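The Working Surface: Sorting a Shared Desk of Books, Pens and Paper
Thursday, March 26, 2020
Home and Workroom

A desk used by more than one reader collects paper in a predictable order. Books arrive first and lie flat where they were last consulted. Pens follow, then the thin material: strips cut for place marking, cards, folders, sheets that belong inside something else. Within a few weeks the stack has a bottom that is never reached and a top that slides.

The reading room at Skuvivbridge has one such table. It serves a lending shelf of 318 titles, most of them technical paperbacks in Chinese and English, with a smaller group on interiors and planning. The shelf is sound and the catalog is accurate. The table was the weak point, and in October the room adopted a written routine for it. The routine fits on one page. What follows is an account of how it works, with the measurements where they matter.

Flat stacking and its limits

Paperbacks behave badly in low piles. A glossy cover has little grip, and a book laid across another at an angle will travel each time the table is bumped. The corner of the lower book then carries the load of the upper one. Over a season this produces a permanent curl at the fore edge and a crease running in from the corner, and neither can be pressed out fully.

The Skuvivbridge rule is that a pile has one orientation. Spines align, the largest format goes to the bottom, and anything thinner than a book is removed before the pile is made. Folders are the usual offenders. A card folder pushed between two paperbacks acts as a ramp, and it is also the item most likely to be forgotten, as only its edge shows. 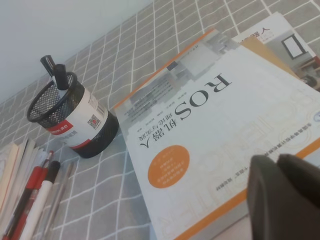

Orientation has a second effect, on retrieval. A reader standing at the table identifies a book by its title, and a title that faces the wrong way takes longer to read in any script. The room therefore nominates one long side of the table as the reading side. All covers face it. Readers who work from the opposite side turn a book when they pick it up and turn it back when they put it down. Compliance was poor for the first month and has been acceptable since.

Subjects are kept apart on the table as they are on the shelf. Robotics and control theory sit at the left, interiors and house plans at the right, with a clear width of 16 inches between them. The gap is for open books and nothing is stored in it.

Pen holders

Wire mesh is the common choice for a desk holder and a reasonable one. It is light, it does not hold dust at the bottom, and a leaking pen is noticed early. Its faults are low weight and a narrow base. A cylinder holding two heavy markers, both leaning the same way, has its center of gravity well off the axis, and a sleeve or a sliding book will put it over.

There are two corrections. The first is to load the holder evenly, with thick markers opposite each other. The second is a disk of felt cut to the inside diameter with a flat steel washer beneath it. Fenda sells a weighted insert made for this, and the homemade version does the same work for less.

Paper labels wrapped around the middle of a new holder should come off before use. The paper covers the part of the mesh where a hand grips, it picks up ink, and the adhesive hardens with time. Warm the label with a hair dryer on the low setting, lift one end, and pull slowly at a shallow angle. Residue in the mesh can be lifted with the sticky side of the label itself, pressed down and pulled off several times. Solvents are best avoided on painted wire.

Markers are a separate question. The usual advice is to store double-ended pens flat and single-ended pens with the tip down. Flat storage suits most types, and a shallow tray at the back of the table will take them. The room keeps four markers out and the remainder in the drawer.

Table coverings

A printed grid cloth is useful on a sorting table. The lines give a reference for squaring a pile without a ruler, and a crooked stack shows at once. Gray is preferable to white under reading lamps, where a white ground throws glare onto coated covers.

The cloth has to be fixed. A loose one moves with the books and cancels the benefit of the grid. Limance, a small supplier of table linens, offers a corner clip with a rubber face that holds without marking the edge. Two on each short side are enough for a table of ordinary length. If the cloth has a nap, brush it in one direction before the books go down. Paper dust and eraser crumbs lodge in the texture and transfer to the lower cover of anything placed on top.

Open books

A book left open and unsupported will not stay at its page. The leaves rise from the spine in a curve, the free edges spread, and the weight of the block pulls toward whichever side is heavier. Illustrated books suffer more than plain text. A plate that runs close to the edge has color exactly where the paper is handled, and the outer leaf takes all the wear.

The remedy is a marker of the correct stiffness. A strip of card should be thin enough to leave no ridge in the facing page and long enough to stand clear of the head of the book. Anything folded, clipped or magnetic is ruled out. So are pens, which are used as markers more often than readers admit and which open the binding at the point of insertion.

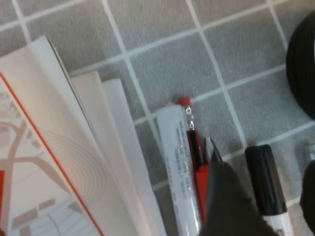 Strips are cut from uncoated white card, with the grain running lengthwise. Grain direction can be tested by flexing a sample both ways. The direction with less resistance is the one in which the fibers bend around the fold, and a strip cut across the grain will bow within a day or two. One afternoon with a guillotine last year produced 1076 strips, a supply that should outlast the present shelf. Square ends are adequate. Rounded ends slide between leaves more easily and do less harm to thin paper, and a corner punch from Hashmi makes the cut cleanly in card of this weight.

Unused strips lie parallel on the table, alongside the book in use and aligned with its edge. Loose strips crossed over one another get swept up with a cover and end up inside the wrong volume.

The order of clearing

At closing, the table is cleared from thin to thick. Strips go first, then single sheets and cards, then folders, then books. Reversing the order is faster by a minute and sends loose paper back to the shelf inside the books. Open volumes are closed by lifting the lighter side over the heavier, with a hand flat on the fanned leaves so that none folds under.

Piles are then squared to the grid and checked for edges that project. The pen holder returns to the back left corner, outside the swing of an opening cover. The cloth is brushed last, and the clips are checked on Mondays.

The one-page version of the routine is taped inside the drawer, above the spare markers. A revised sheet with separate spacing for large-format books is being tried on the right-hand side of the table.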